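Lacing for a high instep: what are you all doing?

gredska_walker
Posted October 24, 2023
Okay, so I've got stupidly high insteps and every pair of runners I buy ends up numbing the top of my foot by the time I hit the Thibodeau turnoff. I've been doing the usual criss-cross my whole life. My physio (Thérèse MacDonald, for anyone local, she's lovely) told me to try skipping a set of eyelets over the sore bit. Did that for a week and it's better, but now my heel slips.

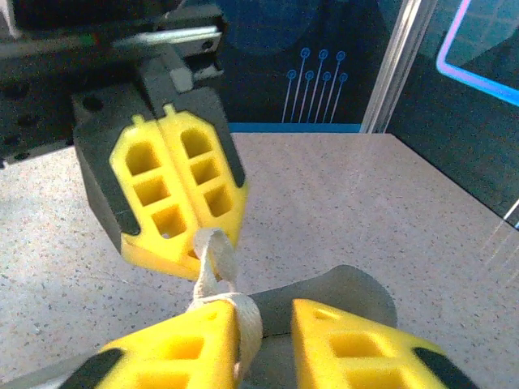
Anyway, the heel slipping is driving me nuts on the downhill part. I've gone through two pairs of socks already and I've got a blister the colour of a plum. Is there some way to have it loose in the middle and tight at the ankle, or do I just live with it?

mudlark39
Runner's loop! Use that extra eyelet right up top, feed each lace back into it on its own side so you get a little loop, then cross over and pull through the loops. Locks the heel beautifully. Been doing it for 30 years and I won't shut up about it, ask my kids.

oldgrutow
Gonna disagree with mudlark. The loop is fine on stiff boots, but on a soft knit collar it just bunches everything up and digs into your ankle bone. I'd pull the whole lot out and start over with straight bars across. Takes a bit of fiddling, but the pressure spreads out nicely. 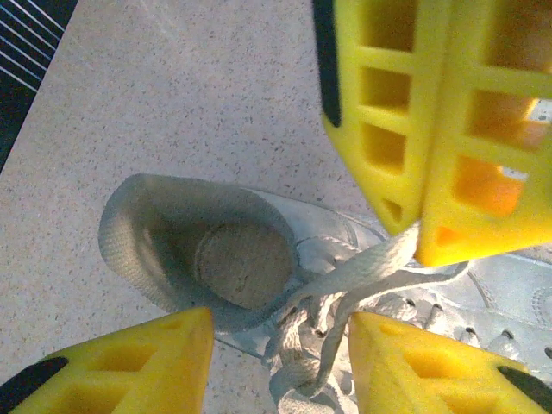
Do flat laces hold better than round ones?
Flat ones usually do, as there's more surface for the knot to grip. Round ones look neater but work themselves undone on me every single time.

mudlark39
Straight bars on a runner, oldgrutow? That's a dress shoe thing. I tried it for the Ridirgate walk last December and had to stop and retie at the halfway bench in the freezing rain. Never again.

oldgrutow
Then you tied them badly, mate.

gredska_walker
Play nice, you two! I'll try the loop on one foot and the bars on the other and report back. Also, my laces are getting short once I add the loop. Do I size up?

pockets228
Yep, go one length longer than what came in them. And if you're relacing anyway, do it with both shoes in front of you so you can match the tension as you go. I used to do one, wander off for a cuppa, then wonder why the other felt different.

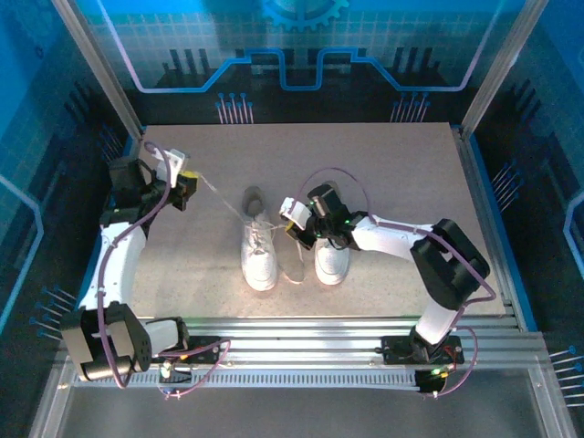 White pair, with a long lace pulled out.

oldgrutow
Good tip about doing them together. Still wrong about the loop, mudlark.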